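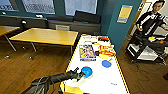 What does a dish library do? It lends plates, bowls, cups and flatware to people who are feeding more guests than their own cabinets can handle, and it takes everything back when the meal is over.

The one in Flestthorpe has been open for 11 years. Afroza Bhuiyan started it after her oldest daughter's graduation party, when she filled four trash bags with paper plates and plastic forks. She mentioned it to a neighbor, Randa Karam, who had once managed a school cafeteria, and the two of them began collecting dishes in Karam's garage on Kerr Street.

"We put up a note at the grocery store asking for plain dishes," Bhuiyan said. "We got a lot of dishes. We didn't get a lot of plain ones. I had gravy boats up to here."

They kept what matched and gave the rest to the thrift store. Most of the early sets were white restaurant china from a diner that had closed. Later they bought a plastic line called Plenier, sold to summer camps, for people who were eating outdoors or who had small children coming.

The library now fills a former shoe repair shop two doors down from the post office. Borrowers pay a fee of $2 for each box of place settings and leave a deposit, which they get back if the box comes home complete. The biggest order so far was for 200 people, a wedding held in May in a field outside town.

"That was everything we owned," Karam said. "If one more person had called that week, I would have been lending them my own plates from my own kitchen. And the bride's mother kept calling to say there might be a few more cousins."

There were a few more cousins. Karam said they ate off the dessert plates.

I asked which dishes people forget to ask for. Bhuiyan said serving bowls, every time. Borrowers think about what each guest needs and forget that the food has to sit in something on the way to the table. She has started asking people to read her the menu over the phone.

"If they say chili, I ask what they're putting the cornbread on," she said. "If they say salad, I ask how many bowls of it, because one big bowl on a long table means half the people never see it. They get a little tired of me."

She recommends a medium bowl for every eight guests. Large bowls look good, she said, but they are heavy to pass, and older guests tend to skip them. She also tells people to borrow more small plates than they think they want, since guests put one down, forget where it was and pick up another.

Breakage is lower than either woman expected. The white china chips more often than it breaks, usually when it is stacked wet in a sink by helpful relatives. Cups lose their handles. Forks vanish, and Karam believes most of them go out with the scraps.

"Teaspoons too," she said. "I tell people to scrape with a spatula and keep the silverware in a separate tub of water. Some of them do it. The churches always do it."

A chipped plate is taken out of use right away. Bhuiyan used to keep the ones with very small chips until a borrower cut his thumb on one, and after that she stopped making exceptions. The retired plates go to a woman in town who makes mosaics — she has more than she can use, according to Karam, but has not said so.

Borrowers are asked to return dishes rinsed. The washing happens at the library, in a commercial machine made by Guteck that they bought used from a nursing home. Before that they washed by hand in two utility sinks. Bhuiyan said the hand washing was the closest they came to quitting.

"We had three graduation parties come back on the same morning," she said. "Randa's back was out. I stood there from eight until dark. My husband brought me a sandwich and I ate it with one glove on."

The machine runs hot enough that the dishes dry mostly on their own. The plastic ones don't, and they have to stand in racks overnight. Put away damp, they smell like a wet towel by the next time somebody opens the box.

Storage was the other problem. Dinner plates weigh a good deal in quantity, and the shelves left over from the shoe shop had been built for shoes. One of them came down the first winter. The current shelves are steel, bolted to the wall, with the heaviest boxes at waist height. Each box has a card taped inside the lid that lists what belongs in it, and the borrower checks the card before leaving and again before coming back.

At the last inventory there were 212 dinner plates. Karam would like more but says there is nowhere to put them. She would rather replace the cups, which came from several different places and don't stack with one another.

People from other towns call to ask how to set up something similar. Bhuiyan tells them to begin with a set big enough for a birthday party and see who comes. She also tells them to settle on one pattern before they accept any donations, which she wishes she had done.

"You feel rude turning down somebody's grandmother's dishes," she said. "But then you have six of this and five of that, and nobody will borrow five of anything."

Holidays are steadier than they used to be. Thanksgiving boxes are spoken for by early fall, mostly by the same families, and several of them ask for the same box each year. One man wants the box with the green card. The dishes in it are identical to the others.

Funerals come with no notice, and the library holds back one shelf for them. There is no fee and no deposit. Karam usually drives those boxes over herself and picks them up a few days later, unwashed if need be.

"I don't call ahead about when they'll be done with them," she said. "They can stay on the porch. I'll see them when I go by."

The library is open two evenings and one morning each week, and orders for larger parties should be placed at least a month ahead. Tablecloths are not available. They tried it for one summer, and Bhuiyan did all the ironing.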